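About Bramudier

Home
Services
Buy Refurbished
Drop Off
About Us
Contact

Bramudier repairs, rebuilds and resells desktop computers, workstations and small servers. We work for home users, schools, design offices and small companies that would like to get more years out of the machines they already own. The shop is at 524 Marino Street, in the old Zakis shoe warehouse, with free parking behind the building.

How we started

Marina Kontogiannis opened the business after 12 years as an in-house technician for an architecture office. Each time the office replaced its workstations, the old ones went to scrap with good boards, good power supplies and plenty of memory still in them. She bought one batch, cleaned and tested it in her garage, and sold the machines to a tutoring center across town. The tutoring center is still a customer.

Raffaele Russo joined the next year. He had been repairing audio equipment and brought his soldering station with him, along with a large collection of screws that we are still using up. Marina and Raffaele own the company together. Marina handles servers, workstations and business accounts. Raffaele handles board repair and most of the desktop work.

We moved out of the garage and into the warehouse in January. The front room is for drop-off and pickup. The back room has 10 benches, a parts cage and a closed cabinet where we do the dusty work.

What we do

Repair. Computers that won't start, shut down under load, run hot or lose track of their memory. We look at the machine first and call you with a price before we order any parts.

Upgrades. Memory, processors, drives and graphics cards. Bring the model number if you have it. If you don't, bring the computer.

Refurbished machines. We buy used workstations and servers from offices, test them and sell them with a 12-month warranty. What we have in stock changes often, so please call before driving over.

Data removal. Drives are wiped before anything is resold. Drives that can't be wiped are destroyed, and we give you a signed record for each one.

We do not repair phones, tablets or printers.

How a machine goes through the shop

Every computer gets a paper tag at the front counter, and the tag stays with it until it leaves. The side panel comes off and the inside is blown out in the cabinet. After that it goes to a bench.

Memory is tested one module at a time and then as a full set. On server and workstation boards this can take most of a day, and we don't shorten it. A board with many slots can run fine for a week with one bad module and then fail during a backup – we would like to find that here.

If the cooler has to come off, the old thermal paste is cleaned from the processor and new paste goes on. We check the socket lever and the bracket while they are in easy reach. Clock batteries are cheap, so we replace them on every refurbished machine whether they test well or not. 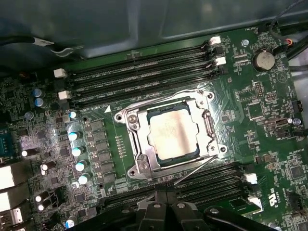
A close view: processor in its socket, with memory slots above and below and the clock battery at upper right.

When the machine is back together it runs under load overnight. The technician signs the tag, and a copy goes in the box with your receipt.

Parts and recycling

Parts that pass testing but don't have a machine to go into are kept in the cage and sold over the counter. Memory and processors are priced on a sheet by the register. Boards, cases and cables that can't be used again go to Trendness, a local metals recycler that picks up from us 2 times a month. You are welcome to leave old computers with us at no charge. We can't take tube monitors.

Working with schools and offices

For larger groups of machines we can come to you, make a list and give you one price for the whole job. Pickup is free inside the city. Ask for Marina.

Visiting us

Drop-offs don't need an appointment. For data removal or a trade-in, please call ahead so that one of us is free to go over the paperwork with you. Use the gray door on the parking lot side – the street entrance is for the upstairs tenants.

Page last updated June 7, 2026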